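Speaker notes - Living With Plain Walls: Colour and Light in the Small Bedroom
Evening talk, home decorating series. Slides are on the Skerari laptop, clicker in the side pocket.

Wait for people to settle. Welcome them warmly, mention the tea, and say that questions are fine at any point, because I always enjoy the talk more when somebody stops me halfway through.

Start with the story of my own first flat. I painted the bedroom a deep plum in November, by lamplight, and I was so pleased with it. Then the morning came and it looked like the inside of a boot. I lived with that room for 9 months before I had the heart to do it over. Pause here, as there are usually a few people nodding.

Slide 2. The colour on the tin is only half of what you get. The other half is the window, and which way it faces, and what is hanging over it. A curtain with any blue or mauve in it will tint the light coming through - a floor with honey in it will send some warmth back up. So before anyone opens a tin of anything, I ask them to sit on the bed with a cup of something and look at the room at breakfast, at noon and again after supper.

Slide 3. Off-whites. Have the Favar cards ready to pass along the rows (please get them back this time). Talk about how a grey white and a cream white can look like twins in the shop and like strangers at home.

Slides 4 and 5. Leave these up for a minute and let people look.
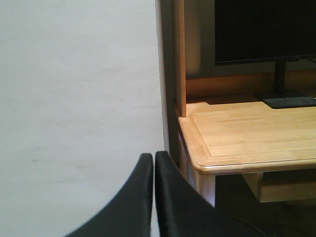
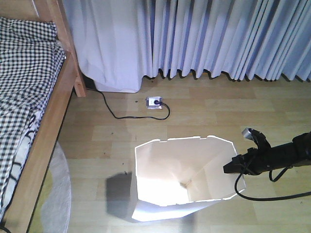
Pale wall, pale floor, same bedroom.

What should I paint first, the walls or the ceiling?

Start with the ceiling, let it dry overnight, and then do the walls, so that any drips land on something you were going to cover anyway.

Slide 6. Sample boards. Paint a big piece of card, 40 centimetres square at least, two coats, and leave a border of bare card so the old wall colour doesn't fool your eye. Move it about. Put it behind the door, put it beside the pillow. The shade I use at home is Litura 531, and I tried it in four spots before I trusted it.

Slide 7. Matte or a bit of sheen? Matte is kinder to lumpy plaster, and older houses have plenty of that. It does mark more easily, so keep a small jar of the leftover paint with the room name written on the lid.

If time is running short, skip slide 8 (the Bühler lamp comparison) and go straight to questions. Allow 20 minutes for those. Somebody will ask about wallpaper, and the handout has a page on it, near the back.

Lights up, thank the hall, collect the cards.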